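Right, quick one because the kettle's on and I've got to be out by one.

The bedside cabinet has moved again. Third room in a year. It started next to the bed, obviously, then spent the winter in the hall holding post and a dead torch, and now it's the kitchen overflow. Small, white, one drawer, one open bit on top of the drawer where a book would go if anyone in this house put a book away. I paid 13 quid for it from a woman in Skorska Road who wanted it gone before her new bed came. The new one I'd been looking at online was 70. So.

The reason for all this is shopping. We have no worktop. There is a strip between the cooker and the sink and that is where everything lands, bags, keys, bread, the lot, and then you want to chop an onion and you're doing it on a plate on top of the washing machine. Mercedes Arboleda (upstairs, knows about these things) said put something low by the door and unload onto that first. Didn't beleive her. Tried it with a chair, worked for two days until somebody wanted to sit down.

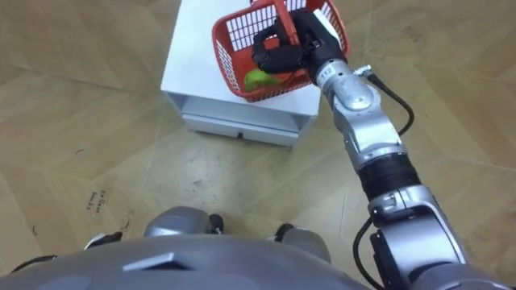
Raltbridge, March

Red basket on top, over to the right, with something green in it. The basket is the best bit. Plastic, slotted all round, got a handle, goes from shop to cabinet to sink and you can rinse things in it without getting a colander dirty. It was 39p in the closing down sale at Widoten and I should have bought them all. I went back the next morning and there was only a brown one with a split in it, so I left that.

Shelf under the top is still bare inside because I can't decide. Onions? Potatoes would be better off in the dark, so maybe not. Štěpánka Štěpánek says tea towels and she's probably right but then where do the tea towels' drawer contents go. You see how this gets out of hand.

The drawer is going to be string, pegs, the good scissors. No batteries. I have been down that road.

The little dark knob stays, before anyone asks. I did look at brass ones. Far too much for a thing you pull twice a day, and it'd only make the rest of the cabinet look tired.

Floor is next. It wants a proper sweep and then a going over with something, there's dust and dark smudges and scuffs all across the parquet and they show up terribly on the pale wood. My mum used Jaber soap on hers, a capful in a bucket, cloth wrung out nearly dry, along the grain. Except with this pattern the grain goes every which way so I end up doing it in zigzags on my knees. Last time it took 69 minutes, I had a podcast on. Felt pads for the bottom of the cabinet too, it's sitting straight on the wood and I keep shoving it along with my foot. Bad habit.

Anyway - three shops in and the strip by the cooker is still clear. Chopped a whole cabbage on it last night like a person on the telly.

If anyone's got a use for the chair let me know, it's back in the hall and I walk into it evry morning. Kettle's gone. More when I've sorted the shelf.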